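Progress report no. 7: garment handling in homes
Reading time: 2 min
Print | E-mail

To: Joelle Abou Jaoude, Ralura Fund
From: Tala Issa, Fekon project
Date: 2/24/19

1. Summary

Collection with the hand-held grippers was stopped for part of February after a fault in the finger return. We had 1,083 usable recordings at the time of the stop. Another 295 have been set aside until they are checked. No one was hurt and no household property was damaged. The budget is unchanged, but the second delivery will be late.

2. The fault

The yellow fingers are supposed to open fully when the operator lets go of the trigger. On two units they stayed partly closed after picking up heavy cloth. The software still logged them as open, so the recordings show a release that did not happen. Beatriz Tavares found the mismatch when she compared video with the finger log. Jeans and thick blankets gave the most trouble.
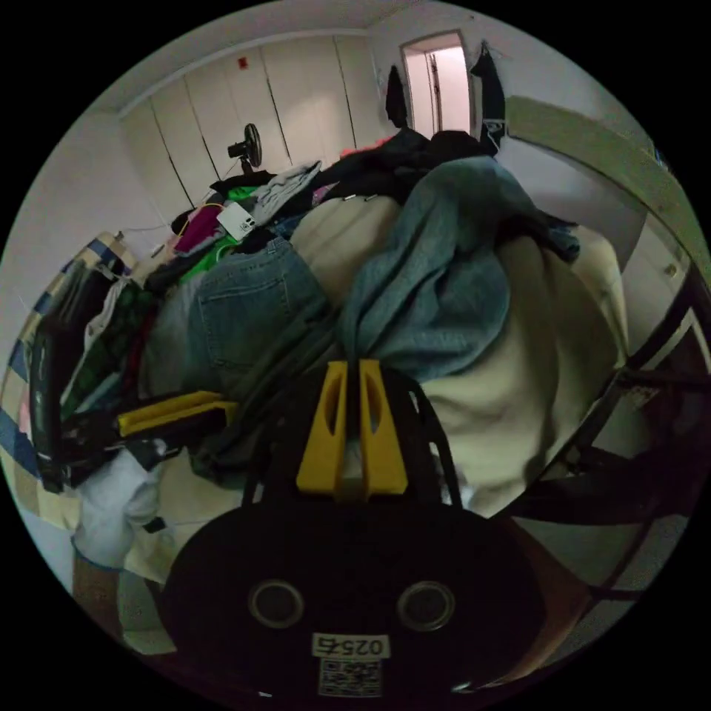 Girish Nautiyal took both units apart. The return spring had slipped off its seat, and lint had packed in behind it. The supplier, Prarkar, has confirmed that the seat was cut too shallow in that batch. They are sending new parts at no charge.

3. Safety

A jaw that does not let go can drag a garment, along with anything resting on it. Phones and glasses are the main worry. A finger could also be pinched if the operator tries to pull the cloth free by hand. Operators have been told to put the tool down, switch it off and wait for help. Svend Frandsen has added this to the household briefing, together with a minimum distance from anyone else in the room.

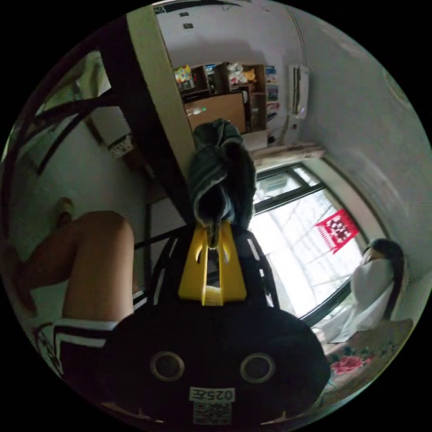

Thin cloth causes a different problem. It bunches between the arms and can work its way down toward the pivot. We have not had a jam from this, but Girish wants a guard fitted before the next round. The first guard rubbed on the fingers and was rejected. A second version is being printed.

4. Next steps

- Fit new springs to all units and run each one through 20 full open and close cycles before it goes out.
- Finish checking the held recordings. Beatriz expects to keep roughly half.
- Return to the Nassar households once Svend has signed off on the guard.

We ask the Fund to agree to a two-week extension for the second delivery. No extra money is requested.

Contact: Tala Issa, Fekon project office | © Fekon | Back to top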